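Bench notebook, Treloar wine storage trial
January 2023
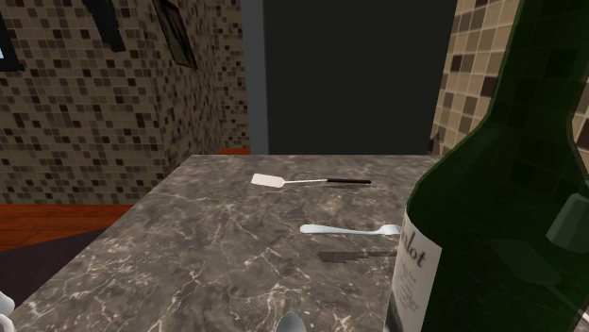 Render: green glass bottle with white paper label, veined marble counter.

Opened the second half of the set today. The bottles went into the racks in November, half in the Rivholm cellar and half in the upstairs closet at Cilby. Same wine in both, same closures. The question is still whether the closet swings are bad enough to matter over one winter.

Logger 911 from the closet had a gap in it. The battery cap was loose, and I lost the readings from just before the holidays. Logger 3164 in the cellar ran the whole time. I am not going to fill the gap by guessing. The plot will have a hole in it and the report can say so.

Humidity in the cellar is higher than I wanted. Labels on the bottom row have started to lift at the corners. The Skurito paste is supposed to hold in damp rooms, but I thinned it in November and that may be my own fault. Next batch goes on full strength, and I'll write the mix on the jar lid.

Pulled 2 bottles from each place, stood them up overnight, opened them this morning. Free SO2 first, then color, then taste. Used 300 mL from each for the bench tests and kept the rest for tasting. One closet cork came out with wine tracked halfway up the side. The other closet cork was clean, same as both from the cellar. One cork is one cork — not writing that up as an effect yet.

Color: no difference I could see against white paper in the window. The meter agrees, within its usual drift. Recalibrate before the next pull anyway, the standard is getting old.

Taste: closet samples a little flatter on the nose. I knew which glass was which, so this counts for very little. Next time somebody else pours and the glasses get coded.

To do:
New battery and tape for 911.
Move the bottom cellar row up one shelf, note the change on the rack map.
Order SO2 reagent, enough left for one more round.
Keep the tracked cork, bagged, in the drawer with the November corks.

Spilled some on the previous page. The numbers are still readable but I copied them onto the inside cover.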